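Section 4: Painting the first wall

By now you should have the Plodari filled, the lid locked and the hose clipped to the frame of the trolley. If you have skipped Section 3 to get here, welcome, but go back and read the part about the lid. The people who wrote to us last year about the lid would want you to.

This section covers one wall, two coats, with the Plodari roller kit and ordinary water-based emulsion. Ceilings are in Section 5. Masonry, fences and anything oily are in Section 7, under a heading that tries to talk you out of it.

4.1 Before you press the trigger

1. Check that the dial on the tank reads 1. It goes up to 5. Nothing in a normal house needs 5.

2. Check the wall is dry. If you washed it with sugar soap this morning, press a sheet of kitchen roll against the lowest part, just above the skirting. If the paper comes away damp, go and have lunch.

3. Fill any holes, let the filler set, and sand it flat. Paint has never hidden a dent. It makes the dent the same colour as everything else and then the evening light points it out.

4. Wipe off the dust with a barely damp cloth.

5. Lay dust sheets to at least a metre from the wall. Plastic ones are cheap and become slippery the moment paint lands on them. Cotton ones cost more and let you keep both ankles.

6. Take off the switch plates only if you know how to do it safely and the power is off at the consumer unit. Otherwise mask them.

CAUTION: Do not point the feed tube at a person, a pet or an open bookcase while the pump is running.

4.2 Priming the roller

A dry sleeve drinks a surprising amount of paint before it gives any back. Priming gets this over with somewhere other than your wall.

1. Hold the roller over the tray.

2. Squeeze the trigger for a count of three and let go.

3. Roll the sleeve back and forth on the ribbed part of the tray until the colour is even all the way round.

4. Repeat until the sleeve feels heavy but does not drip. With the standard sleeve this takes 40 ml or so of your patience and rather more of your paint.

NOTE: If nothing comes out, the inlet valve is shut. It is the grey lever under the tank. We put it there so that it would not be knocked by accident, and have succeeded so well that it cannot be found on purpose.

4.3 Cutting in

Cutting in means painting the edges by brush, along the ceiling, down the corners and above the skirting, where the roller cannot reach. Do one wall at a time. If you cut in the whole room first, the edges will dry before you roll up to them and you will have a picture frame round every wall.

1. Load the brush to a third of the bristle length and tap it on the side of the kettle. Wiping it on the rim takes most of the paint straight off again.

2. Start a finger's width away from the line and work towards it on the second stroke.

3. Keep the band to the width of your brush, and keep it wet.

4. Put the brush in a sandwich bag while you roll. It will wait for you there quite happily for an hour.

4.4 Rolling the first coat

1. Begin in a top corner, on the side nearest the window.

2. Squeeze the trigger once, briefly, as you start to roll upwards. One squeeze feeds a strip the width of the sleeve from knee height to ceiling height.

3. Roll up and down in a strip, overlapping the last one by a third. Ignore anyone who tells you to draw a W. It works, but so does this, and you will not lose your place when the doorbell goes.

4. Finish each strip with one light stroke from top to bottom, pump off, no pressure.

5. Carry on to the far corner without stopping. The wet edge is the whole game.

6. Turn the dial to PARK before you put the roller down.

The first coat will look dreadful. It will be patchy over filler and thin over the old colour, and someone will come in with a cup of tea and ask whether it is meant to be like that. It is. Leave it alone for the time printed on the paint tin and do not be tempted to dab.

Pale colours are the hardest to judge while they dry. Fallano, the off-white used for most of our test walls at Stostlow, goes on looking like weak custard and spends the afternoon deciding what it wants to be. Give it until the light has moved round before you make up your mind, or ring the shop. 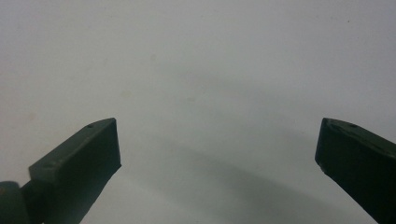
Fig. 4.4 A pale, matte surface. Slight shifts in tone and a few tiny marks can still be seen close up.

What you are after is a surface you can look at from two metres away without your eye stopping anywhere. Close up, every painted wall in the country has something wrong with it. Stand by the door, where normal people stand, and look from there.

If your eye does stop, use the list below before starting the second coat.

Fat ridges at the edge of each strip: you are pressing too hard. The pump is there to do the feeding, so your arm only has to steer. Sand the ridges lightly once they are fully dry.

Runs: the dial is too high, or the trigger was held down during a conversation. Leave runs to dry hard, slice them off with a scraper and sand. Poking them wet makes a bigger one.

Fluff: new sleeves shed. Wrap masking tape round the sleeve and pull it off, twice, before priming. We do say this in Section 2.

Bubbles: you are rolling too fast. Slow down until the roller stops hissing.

Tiny specks: dust, usually from the sanding you did in the next room. Rub over with 240 paper and wipe.

4.5 The second coat

1. Check the paint is dry by touching it somewhere that will later be behind a sofa.

2. Stir the tank with the paddle. Emulsion settles, and the Plodari does not stir itself, whatever the box with the lightning bolt on it may have led you to believe.

3. Cut in again.

4. Roll again, starting from the same corner and working in the same direction.

5. Peel off masking tape while this coat is still tacky, pulling back on itself at a slant. Leave it overnight and it will bring some of your wall along.

NOTE: Write the colour name and the batch number on the back of a switch plate, or inside a cupboard door. You will need it in June, after the bicycle.

4.6 Stopping for the day

If you are stopping for less than two hours, turn to PARK and wrap the sleeve in cling film, tightly, right round the ends.

If you are stopping for longer, clean the whole kit as in Section 8. There is no third option. Paint left overnight in the hose sets into a long rubbery string, and while the Ibrahim cleaning rod (sold separately, part 19) will get it out, the job takes longer than the painting did and is not covered by the guarantee.

CAUTION: Always unplug the pump before opening the tank. It should be off. It should also be unplugged.

Go to Section 5 for ceilings. Bring a hat.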